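Search this forum Search Advanced search

benchrat65
Okay, parts storage question. I've got a pile of mushroom-head push buttons (the panel kind, with the contact block on the back) and they keep going into one big bin, where the terminal screws catch on each other and I end up swearing at them. What do you all keep yours in? Budget is small, patience is smaller.
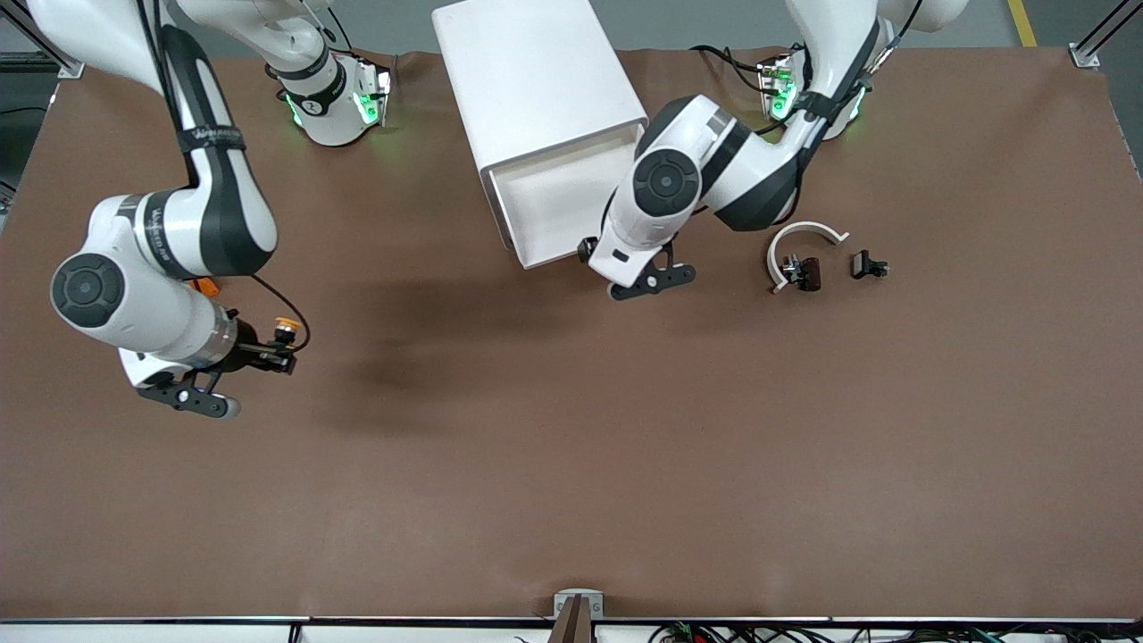
Mender
Boxes with dividers, every time! I gave up on bins in July. I like to start with a bare one and look at how much depth there is before I put anything in it, and the white box toward the back of the brown tabletop is the kind I mean - hollow, thin walls, nothing fancy. Thin walls matter more than you'd think, you lose a lot of room to thick ones.

dirkach_dan
Disagree on thin. Mine bowed after one winter in the shed. I'd go with steel drawers and be done with it.

Mender
A shed in winter would bow anything lol. Mine live indoors. Anyway, the dividers are what keep the contact blocks from snagging. I stand each button upright, cap at the top, so I can grab by color without pulling everything out.

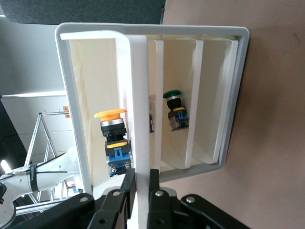
And leave yourself a wider slot for the big caps, or you'll be shoving them in sideways and scraping the collars.

Fedir Shevchuk
I lay mine flat - screws down, on foam. Upright they tip whenever I open the drawer.

Mender
Narrower slots, Fedir! They can't tip if there's no room to.

benchrat65
Going with dividers. There's a shop in Dastham that had sets of 5, I'll go look before they close.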